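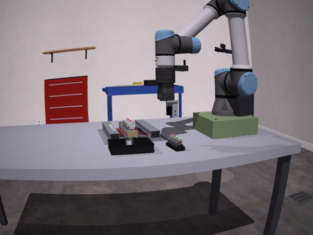 Swimming lessons, part whatever this is

Posted 3/28/25

Right, so I swam 200 metres of front crawl on Tuesday. In one go, no stopping at the end to pretend my goggles needed adjusting, no secret lengths of breaststroke in the middle. I've told my mum, both my sisters, the man at the dry cleaner's, and now I'm telling you.

If you're new to this blog, I should say that I could always swim a bit. I grew up doing that sort of head-up breaststroke where your hair stays dry and you can carry on a conversation about curtains. School swimming was at the old baths in Skimstead, which had a ceiling that dripped on you and a teacher with a long pole, and I got as far as the badge where you pick up a brick in your pyjamas. Then I stopped, the way you do, and apart from holidays I didn't get in a pool for years and years.

What got me going again was my knee. I'd been doing a bit of running (slowly, and in very old trainers) and the knee had had enough. The physio asked if I swam and I said yes in the voice people use when they're asked if they floss. So in December I signed up for adult improvers at Demcombe pool, in the dark, in the rain, with a swimming costume I'd bought for a hotel in Crete and which had gone see-through at the back. I found that out afterwards. Please check yours.

The class is on a Tuesday evening, straight after the little ones, so you arrive to a changing room full of wet socks and mums shouting "where's your OTHER shoe". I get the 148 bus, which goes all round the houses and through Harnville before it drops me at the bottom of the hill. It would be quicker to drive but parking is a nightmare and I quite like the bus. I read on the way there and eat on the way home. Swimming hunger is a thing I'd completely forgotten! Last month I ate a whole malt loaf between the pool and my front door, unsliced, like a corn on the cob.

Our teacher is Kusum Dixit and she is wonderful and also terrifying. She never raises her voice. She walks along the side next to you while you're thrashing about, and when you come up gasping she says one thing, just the one, and it's always the thing you were hoping she hadn't noticed. Mine was "you're holding your breath". I said I wasn't. She said, "Do a length and hum." So I hummed the whole way down, underwater, and of course as soon as I was humming I was breathing out, and when I turned my head there was room for some air to go in. Weeks of feeling as if I was drowning and the cure was a bit of Abba.

(It does have to be something slow. I tried it with something faster and went dizzy.)

The other big one was my legs. I'd assumed that kicking harder would make me go faster, so I was churning away like a washing machine and getting absolutely shattered by halfway. Kusum had me kick with a float for a whole session and I went backwards. I'm not exaggerating, the lady in the next lane drifted past me and she was on her back looking at the ceiling. My ankles are stiff from all the running, apparently, so now I sit and do ankle circles in front of the telly. They click. The cat leaves the room.

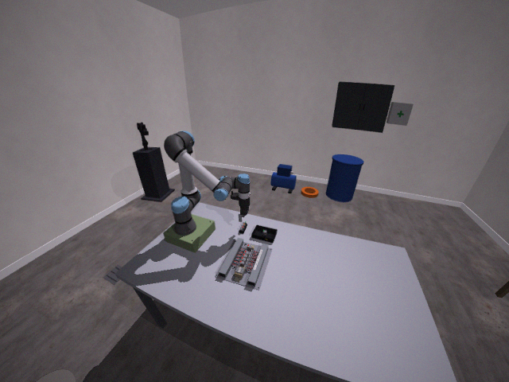 The white table, with the arm at the near corner.

Anyway, Tuesday. I hadn't planned on doing anything special. I'd had a rotten day at work and nearly stayed on the bus, and when I got there one of the lanes was roped off so we were all squashed in together. Madhu Rajput, who is easily the best in our group and learned to swim in a lake, offered to go in front and said I should just follow her feet and not think. So I did. I looked at her feet and hummed and turned my head every third stroke, and when she turned at the wall I turned at the wall, and I'd completely lost track of how many we'd done when she stopped and held her hand up for a high five. I missed it and slapped the lane rope. Kusum said "good, now do it without the hum", so that's me told.

I've had a few questions from the last post so I'll answer them in one lump.

Goggles: mine are the cheap ones from the machine in the foyer. I bought a fancy pair first and they leaked. Everyone's face is different, so press them on without the strap and if they stay put for a second or two you're probably all right.

Hat: yes. I look like a boiled egg. It keeps the hair out of my mouth and I've stopped caring.

Being the oldest/slowest/roundest in the class: I worried about this as well, Rana from the comments, and I promise it goes after the first ten minutes. Everybody in there is far too busy trying not to swallow the pool. One man in ours couldn't put his face in at all when he started and he's doing widths now, and the whole lane cheered for him.

Cost: you pay for the block in advance, which stung a bit, but it did mean I went on the nights I'd otherwise have stayed on the sofa. Take a pound for the locker. I've had to borrow one twice.

The knee: much better, thanks for asking. It still moans on the stairs, though it's stopped moaning in bed.

Next block starts after Easter and I've put my name down again. Madhu wants us both to do the charity swim in the summer, which is 700 metres, and I said yes while I was still full of Tuesday and have been having second thoughts ever since. There are only 20 places so it may well be full by the time I've filled in the form. We'll see. I've left it on the kitchen table where I'll have to look at it.

New costume arrived this morning, by the way. Navy, very sensible, double lined. I held it up to the window to make sure.

If anyone has a good way of getting the chlorine smell out of a towel, do leave it in the comments. I've tried vinegar and now it smells like a chip shop at the seaside, and my sister won't let me borrow any of hers.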